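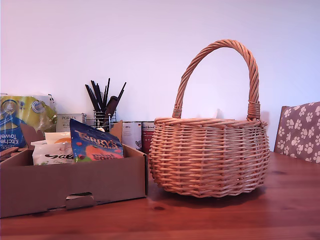 **Checkout shipping quote wrong for handled baskets** - still open

23 Jan 2021

Hi again, it's me from the basket shop. I've had another go at this over my morning coffee and I think I'm getting closer, so I'm putting everything in one spot for whoever picks up the ticket.

Quick recap: we sell willow baskets through a Sorkivitz store, with the Daza shipping plugin doing the quotes. Since the September update, anything with a tall handle gets quoted as a flat satchel. A customer in Ladthorpe paid $7 for a parcel that cost me $20 to send (ouch!), and I'd like to stop doing that.

What I've tried so far:

- Cleared the cache, logged out, logged back in. No change.
- Re-entered the height on one product, handle included. The quote came good straight away, then went back to satchel overnight.
- Turned off the discount code add-on, as your first reply suggested. Same result, so I've turned it back on.
- Swapped the dispatch address from Vultside to my home postcode. Quotes moved a few cents but it's still picking the satchel.

The overnight thing bugged me, so I stayed up and watched the sync log. It runs at 5 am (never again) and there's a line that says `height: null, using default` for 13 products. Every one of them is a basket with a handle! The trays and the flat-bottomed bread baskets go through fine.

So then I opened the export spreadsheet, and the handled ones have two columns, "height" and "height incl. handle". I'd completely forgotten I added the second one - I wanted it for the labels. My guess is the plugin sees both, can't pick a favourite and gives up.

I've renamed the second column to "label note" on a single test product and left the rest alone. Will check after the next sync.

In the meantime, could you tell me:

1. Is there a way to run the sync by hand? I can't find a button anywhere.
2. Can I set the default to the large box instead of the satchel? I'd sooner quote high and refund the difference.

I've attached the log and the spreadsheet. Email's best, the phone cuts out in the shed.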